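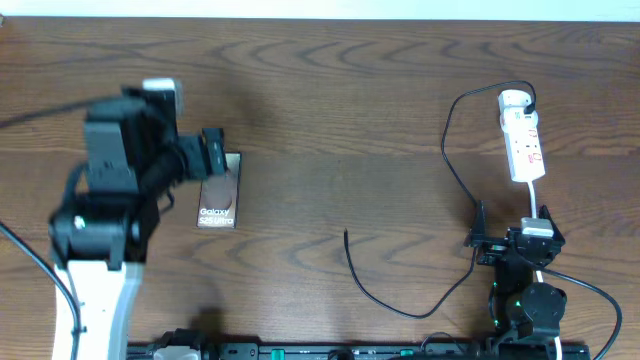 Smartphone box on a wooden tabletop.

Streaming on Small Screens, notes for session 2
Tutor: Tarek Kanaan

Hurried version, tidy one goes up in February. Slides have the diagrams, not repeated here.

Recap from last time
Resolution = number of pixels. Bitrate = how much data per second. People mix these up constantly, and the services don't help by only putting the resolution on the label. A 1080p stream with a starved bitrate looks worse than a decent 720p one. Remember the football clip, grass turned to mush.

Adaptive streaming
Video is cut into short chunks. Each chunk is stored at several quality levels (the "ladder"). Player picks the next chunk depending on how fast the last few arrived and how full the buffer is. So quality goes up and down while you watch. Usually starts low, climbs after a bit.

Terms to know:
ladder - the full set of quality levels
rung - one level
buffer - video already downloaded but not played yet
stall - buffer runs dry, spinning wheel

Our made-up-for-marking service is Vodley. Its ladder has 13 rungs, far too many for a phone. Think about which ones you'd drop and why. Top rungs are the obvious ones but have a look at the crowded middle too, several are so close you couldn't pick them apart by eye.

Mobile data vs wifi
Most apps have a data saver setting and it often caps the quality on mobile without telling you. Check there first if a stream looks soft. Then check the plan, some phone plans limit video speed seperately from everything else.

Downloads: quality is fixed when you download. Licence can run out before you've watched it. Some titles can't be downloaded at all, depends on the rights deal. Travelling is where people get caught, catalogue changes at the border and sometimes the download does to.

HDR on phones
Brighter highlights, wider range of colour. Needs the title, the app, your subscription tier and the screen to all support it. One missing and you get the standard picture. Outdoors in sun you won't see much of it anyway. Battery cost is real, dim the screen and compare.

Case reading: Dotance
Read the Dotance handout, almost 17 pages but the tables go quickly. Skip the bit on advertising, that's session 4. Look for:
- how long the player waits before stepping up a rung
- what it does after a stall
- whether it favours smooth playback or sharp picture

Stojanovska's chapter on viewer behaviour is optional. Good on why people put up with a soft picture but quit over stalls. Library copy is short loan.

For next session
Watch the same ten minutes of one show on wifi and then on mobile data, same seat, same brightness. Write down when the picture changes and what was going on (fast movement, dark scene, credits). Half a page, your own words. No mobile data to spare? Use the Mavberg clips on the course page, both versions are there.

Bring headphones.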